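Unit 3: Burial registers and the indexes made from them

Read before the practical. Bring the transcription sheet from Unit 2.

1. Scope

This unit covers burial registers kept by parishes and by municipal cemeteries, and the indexes later compiled from them. Civil death registration is treated in Unit 4. Monumental inscriptions were dealt with in Unit 2 and are mentioned only where they disagree with a register.

The working examples come from the Wallamness cemetery register, first volume, which holds 3,429 entries. Page references are to the bound copy, not to the film.

2. What a register records

A burial register records a burial. The date in the main column is the date of interment. Some clerks added the date of death in a second column or in the margin, and some did so only for part of a volume. Before citing any date, check the column heading at the front of the volume, then check that the heading still applies on the page in use. At Wallamness the columns were ruled again partway through the volume and the order changed.

Abode is normally the place where the person was living, or had died, according to whoever reported the burial. For deaths in hospitals and workhouses it may be the institution. It should not be read as place of birth.

Age is as stated by the informant. Ages of older adults are often rounded to a number ending in nought or five. An age in a burial register gives a range for a birth search and should be entered on the sheet as a range.

3. Kinds of index

Contemporary index. Made by the clerk, usually at the back of the volume, arranged by first letter of surname and then in order of entry. Reliable for presence, poor for spelling.

Card index. Made later, often from the contemporary index and not from the register itself. Errors in the first are carried into the second.

Database index. Made from film or from digital copies. The Travard index used in this course falls into this class. It gives surname, forename, year and page. It does not give plot number, and the year is the year of burial throughout.

Every index should be treated as a finding aid. The citation goes to the register.

4. Failed searches

A search that returns nothing has three common causes: the entry was never made, the entry was made elsewhere, or the entry was indexed under a form the searcher did not try. The third should be tested first, as it costs least.

Steps:

a. Search the surname with the first letter altered. In the hand used at Wallamness, L, S and T are easily confused, as are J and I.

b. Search on forename and year only, leaving the surname blank. The Travard index stops at 800 results, so narrow the year before narrowing the forename.

c. Search under the maiden surname, and under the surname of any earlier husband.

d. Search the year on either side. A burial in the first days of January may be filed with the year before.

e. Read the register page by page for the likely period.
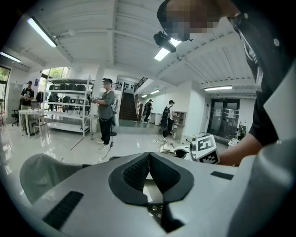 On step c, Zakaria objects that a maiden surname is worth trying only where the community is known to have used one in its records, and that in other parishes the time is better spent going straight to step e. The objection is fair for small volumes. For a volume the size of Wallamness the index search takes minutes and the reading takes most of a day, so the order above is kept for the practical.

5. Conflict between stone and register

A headstone may have been cut years after the burial, from memory, and may name people buried elsewhere. A register entry was usually written within days. Where the two differ on a year, the register is preferred for the burial, and the stone is recorded in full with the difference noted. Do not correct one source from the other on the transcription sheet. The comparison belongs in the notes column.

A name on a stone with no matching entry should be checked against the grave receipts, if they survive. Those for Wallamness are on the Teltex film, bound out of order after the May receipts of the second series.

6. Recording negative results

Write down each search that fails, with the index used, the spellings tried and the years covered. "Not found" alone is of no use to a later reader. An acceptable entry has this form:

Travard index, burials, surname as given and with initial S and T, forename blank, year of stone and one year either side. No match. Register not yet read.

7. For the practical

Each pair will be given one inscription with no entry under the spelling on the stone. Work through steps a to d and record each result. Step e is limited to twenty pages per pair.

Sheets are handed in at the end of the session. Abbreviations follow the Unit 1 list. Doubtful letters go in square brackets, and lost text is marked by three dots with the cause stated beside it.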